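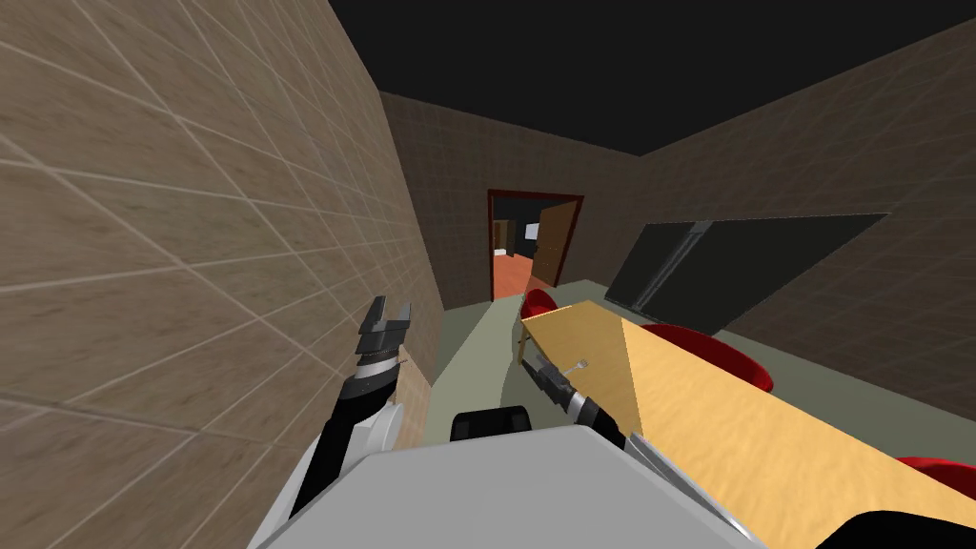

Vinegar, according to a reader in Lumthorpe, is the answer to everything, and she wants to know why last month's page on grout never once mentioned it. She has been wiping down her shower walls with it for years and says the tile looks wonderful. I believe her. I would like to hear from the grout.

Vinegar is an acid, and cement grout doesn't care for acid. A splash won't ruin you. A weekly soaking will slowly eat the surface until the lines are rough and hold dirt better than they did before, at which point most people reach for more vinegar. On marble or limestone, keep it out of the room entirely.

What I use on plain cement grout:

Baking soda and water, mixed to a paste you could spread on toast. Rub it into the lines, leave it while you have coffee, then scrub and rinse. Old toothbrushes are fine for a backsplash. For a whole wall, buy a proper grout brush with stiff nylon bristles. Wire will scratch the glaze, and you will notice every morning for as long as you own the house.

For the stubborn lines near the floor, oxygen bleach powder in warm water. Open a window. Do not mix it with anything else under the sink, however inspired you feel.

Dark tile with pale grout looks very smart in the showroom. It also shows soap film on the tile and coffee on the grout, so you get to clean both. A squeegee after each shower takes care of most of it. Mine hangs on a hook and gets used 4 days out of 7, which I consider a triumph.

Sealing: let the grout dry overnight first. Wipe the sealer on with a small foam brush, and get the extra off the tile before it hazes. I did not do this in August and spent a long evening with a rag and some language. Drip water on a line every 6 months or so. If it beads, go sit down. If it soaks in, seal again.

Cracked grout in a corner wants caulk. More grout will just crack again by spring.

Next month, sticking drawers.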